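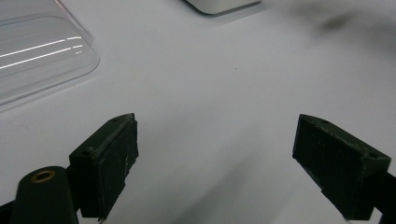
2 min read

Dilek Ateş spent eight years sorting cardboard and plastic at the Kurkby recycling plant before she became its safety representative. She still works the early shift, and we spoke in the canteen after it ended.

The dust was what got her started. "You'd blow your nose at lunch and it came out gray," she says. "The supervisors told us it was only paper. Paper dust still goes in your lungs."

Kurkby employs nearly 200 people, many of them through an agency called Tichý. Agency workers got one disposable mask per shift. Ateş asked for a proper fit test for everyone on the line, and it took until September to get one. By then she had 38 signed statements about coughs, sore eyes and needle injuries.

"I wrote them down at break," she says. "Some people didn't want their names on it, so I kept a second list."
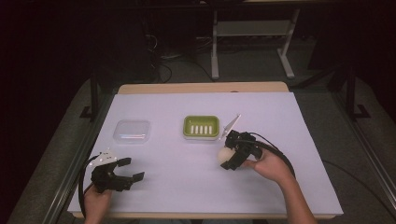

What changed on the line

The company put in local extraction over the two sorting belts and slowed the second one down. Needle finds are now logged the same day - before that, they went in a notebook that went missing twice. Ateş would like the same at the sister site in Beltismont, where the belts still run at the old speed.

She is not satisfied with the training. New starters watch a video made by a contractor, Kodness, and sign a form. "It's in English only. Half my shift reads it in another language or doesn't read it."

Her next meeting with management is at 8 in the morning, straight after a night shift she has agreed to cover. She plans to bring up the masks again.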